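Speaker notes: Reading a date code
Westdale Food Pantry Network, fall training day
September 7, 2026

Start on time even if people are still getting coffee. The sign-in sheet goes around during the first part.

Opening

Thank everybody for giving up part of Labor Day. Say where the restrooms are. Slides will be posted on the Westdale page, so they don't need to copy anything down.

The talk is on dates on packaged food and drink: what the different wordings mean, where the code is usually printed, and what we do with an item when we can't make sense of it. I have 37 minutes plus questions. Most of the time goes to the sorting table, because that is where the calls came from this summer.

Ask for hands: who threw something out last month because of the date on it? Wait. Then ask who kept something and wasn't sure. Don't comment on either group.

Part one: the wording

"Best by" and "best if used by" are about quality. The maker is saying the taste and texture should be at their best until then. "Sell by" is for the store, so it knows when to rotate stock. "Use by" is the one we treat as a hard stop at Westdale, whatever the product is. Some makers use it for quality too, but our rule is the same for all of it and I don't want people making exceptions at the table.

Infant formula is separate. Past the date, it goes out. No discussion, no calling me. Say this twice.

"Packed on" is the one that trips people up. A jar marked "packed on" with a date from last year isn't expired. The date is when it was filled. We lost a good case of applesauce in July over that, at the Fovham site. Tell it quickly and don't make Fovham feel bad, half of them are in the room.

Part two: where to look

Cans: bottom or lid. Boxes: top flap or the glue end. Bags: near the seal, often in ink that rubs off, so look before you stack them. Glass jars: the edge of the lid or the shoulder of the glass. Bottles: cap, neck, shoulder or base, and sometimes on the label itself. Turn the thing all the way around before you decide it has no date.

Pass around the two trays now. Tray one has clear dates. Tray two has faint ones, ones in odd spots, and one with no date at all. Give them a few minutes and let them talk to each other. Walk around but don't help. 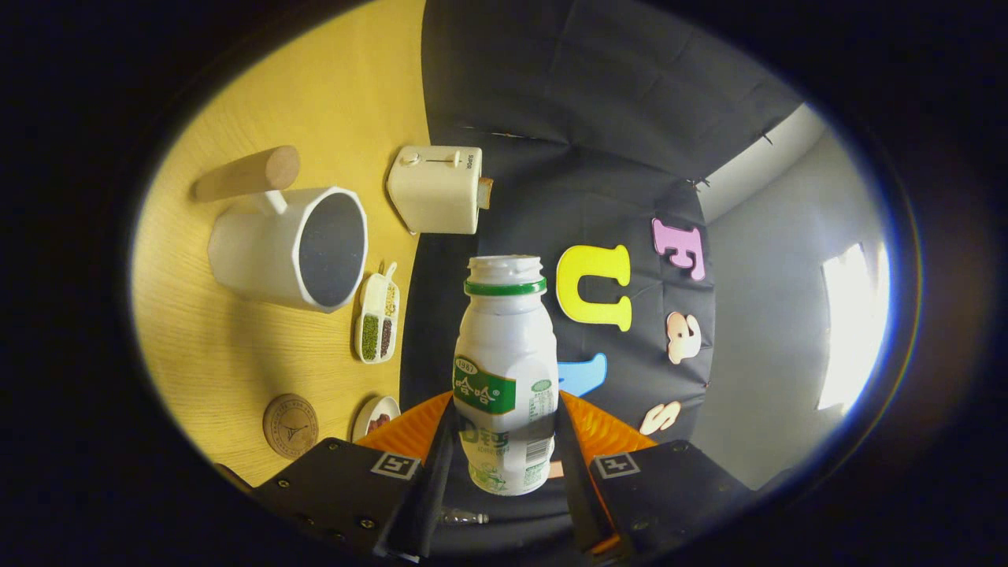

When the noise drops, ask which item had no date. Somebody will say the crackers. The crackers do have one, under the fold. The right answer is the salt, and salt is fine without one.

Collect the trays before moving on or people will keep fiddling with them.

Part three: order of the numbers

This is the section to slow down for. In the United States we mostly write month, day, year. Much of the world writes day, month, year. Several countries in East Asia write year, month, day. The Westdale shelves get a lot of imported goods from the two grocers on Verschueren Road, so we see all three in the same crate.

Write on the board: 04 07 26. Ask what it is. It could be April 7 or it could be July 4. Then write 26 04 07 and ask again. If the year comes first, the month nearly always comes next.

What to do: look for a number over 12. If there is one, it can't be the month. If there isn't one, look at where the product came from and whether the label gives a pattern, such as DD/MM/YY in small print next to the code. If it is still unclear, take the earlier of the possible dates. We will lose a little food that way. I'm fine with that.

Second problem with imports: some carry the production date, with the shelf life written somewhere else as a number of months. You add the two together. The laminated card at each table has the words for "production date" and "shelf life" in the languages we see most. Hold up the card. New cards are on the back table, take one per site.

Don't use a phone translation as the only check for allergens. For dates it's good enough. Anything with no ingredients list in English goes in the blue bin and the site lead handles it.

Someone usually asks about years printed as part of a logo or a badge. Those generally have to do with the brand and have nothing to do with shelf life. The code we want is normally stamped or printed by a different machine and looks like it: plainer type, often dots.

Part four: lot codes

A lot code is for recalls. It can look like a date and it can have letters in it. A string such as L2 6187 B is a lot code. Some makers put the day of the year in there, so 187 would be the 187th day. Don't try to work that out at the table. If all you can find is a lot code, treat the item as undated and follow the undated chart.

Do not peel or black out lot codes. We had a site doing this to keep the shelves neat. If there is a recall, that code is the only way to find the item.

Part five: the undated chart

Put the chart up and leave it up. Read the three rows that matter: dry goods, canned goods, drinks. Skip the rest, they can read it.

Damage comes before dates. A can with a deep dent on the seam is out with two years left on it. Same for a bottle with a broken seal, a bulging lid, or anything that leaks. Check the package first, then go looking for the date. It saves time.

Part six: the log

We handled 400 crates last quarter and the log was filled in for most of them. What I need is the reason column. "Old" is not a reason. Write "past use by" or "no date, dented" or "could not read." The Fetberg system has those as choices now, so it is one tap. If the tablet is down, use the paper sheet and hand it in by the end of the shift.

If I'm running short, cut this part to the reason column and go to questions.

Questions I expect

Eggs: follow the carton, keep them cold, no loose eggs.

Frozen food with a passed "best by": okay if it has stayed frozen the whole time. If you don't know, it's out.

Can people take home what we throw out: no. This was settled last year.

Bread: use the bread sheet, which is separate.

Vitamins and medicine: we don't accept them. Set them aside for the site lead.

Before they go

Cards are on the back table. Sign-in sheet comes back to me. The Fovham people stay behind for the key handover. Next session is cold storage and the date will go up on the Westdale page.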